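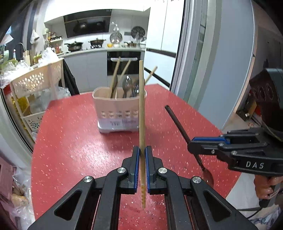 Print this article | E-mail to a colleague
By Cheng-en Shek – May

3.2 Utensil preference and meal duration

Participants were recruited from two worksite canteens, Tristby and Hladun, both of which serve a rice-based lunch on all weekdays. Diners took their utensils from an open rack before reaching the counter and were not told that utensil choice was being recorded. Meal duration was defined as the interval between the first and last bite, excluding time spent in line.

The final sample contained 1187 meals. Records were dropped when a diner changed utensils partway through or left the seating area for more than 7 minutes. Meals taken with a spoon were shorter at both sites, and the difference held after adjusting for portion weight. The effect was weaker at Hladun, where the rice is cooked softer – a point we return to in Section 4.

We use cookies to improve your visit. By continuing you accept our cookie policy.

Figure 2. Utensil types compared in the study: chopstick and long-handled spoon.

Portion weight was measured on a Stellik bench scale to the nearest gram. Plates were weighed again on return, and the leftover amount was subtracted. Over 50 plates came back with napkins or bones on them and were cleared by hand before weighing.

Age group did not predict utensil choice at Tristby. At Hladun, older diners chose chopsticks more often, but the oldest group was small and the estimate is imprecise. Seating density was entered as a covariate in both models and had little influence on the coefficients.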